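Melaniia Bilyk
@melaniia_bilyk

I want to write a little about learning to repair things in a second language. It will be a long thread, sorry, I have tea.

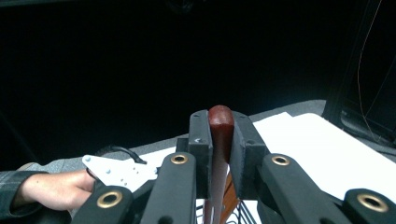
Dark red handle, rounded at the top.

1/ When I moved to Dallwood I knew the English words for my job and for food. I did not know "awl," "shim" or "burr." In my own language I know these words from my grandfather, so I never had to learn them. They were just in the house.

2/ My first visit to the hardware store on Frade Street took the whole lunch break. I wanted a countersink. I explained it with my hands, and the man brought me a funnel. Then a drain cover. I bought the funnel, out of politeness.

3/ After this I started a notebook. Left page: the word. Right page: a small drawing, and who told me. It has 1114 words now, and I still mix up "vise" and "vice" when I write.

4/ The hardest are words where English has one and we have many. "Handle" is one of these. A door, a pan, a suitcase, a file — all handle. At home I would change the word each time. I felt almost poor when I learned that it is only one.

5/ And the opposite also happens. "Nail," "brad," "tack," "pin." For me for a long time these were all one thing, in different sizes. Kelly Fairclough, my neighbor, put four of them in a row on her kitchen table and made me say them until her soup was ready.

6/ Dictionaries helped less than I expected. Mine gives "rasp" first as a sound. Old repair books from the library are much better, the ones with line drawings and arrows. I have renewed the same one since March.

7/ Another thing I noticed: people in Dallwood rarely use the correct name. They say "hand me the thingy." So I had studied very hard to say a word that my neighbors also forget. Larysa Pylypenko laughed at me for a long time about this.

8/ If you are learning too, my advice is to learn the verbs first. Tighten, loosen, sand, pry, clamp. With a verb and a finger you can ask for almost any tool — "I need to pry this" is a complete request.

9/ I am still looking for a good English word for the small piece of wood you put under a table leg so it does not move. Kelly says "shim," Larysa says "wedge," and the library book says "packing." Please tell me what your family says.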